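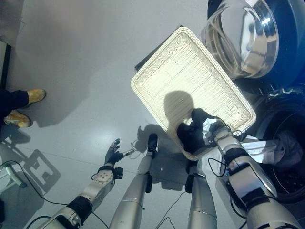 Drekasov Ceasefire

The Drekasov Ceasefire was a local truce between government troops and the Vistside militia in the Drekasov valley. It was signed on Tuesday, January 19, 2021, in the town hall at Doltlow and ended five months of shelling along the valley road. It applied only to the valley and did not settle the wider dispute over control of the district.

Background

Fighting began the previous August, when militia units took the Bozsik pumping station and the high ground behind it. The station supplied drinking water to Doltlow and to three villages downstream. Government artillery moved up to the south bank within days, and both sides dug in. Neither line moved far after that, but the road between them was closed to civilian traffic and the winter wheat was not planted.

By the end of the year 2381 people had registered as displaced with the district office in Doltlow. Most were living with relatives or in school buildings.

Negotiations

Two earlier truces had failed, the second after 16 hours. Talks resumed at the request of the water utility, whose crews could not reach the damaged intake at Bozsik. The government side was led by Colonel Bence Fekete and the militia by Szabolcs Fodor, a former road engineer. Emlyn Beddoe, a retired army officer, acted as mediator and drafted most of the text.

The main dispute was over heavy weapons. Fekete wanted them withdrawn from both banks before any repair work started. Fodor wanted the repairs first, and held to this until the last day of the talks.

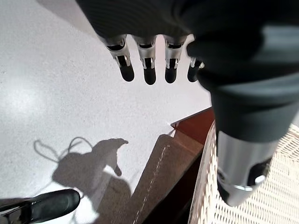

The final wording let both happen in stages - each time guns were pulled back, crews were allowed to work on another section of pipe.

Terms

The agreement had seven articles. Mortars and artillery were to be moved behind the ridge lines, and the valley road was to be opened during daylight. Prisoners were exchanged on an all-for-all basis. A joint monitoring post was set up at the pumping station, with Đạt Đinh as its first head.

Aftermath

Water service to Doltlow was restored in the spring. The monitoring post recorded several breaches in its first month, mostly rifle fire at night, and fewer after that. Of the displaced people on the district register, 2192 had gone home when it was closed.

Historian Boglárka Fodor has described the staged withdrawal as the part of the text that kept both sides at the table. Other writers give more weight to ammunition shortages on the militia side. The original signed copy is kept in the district archive at Doltlow.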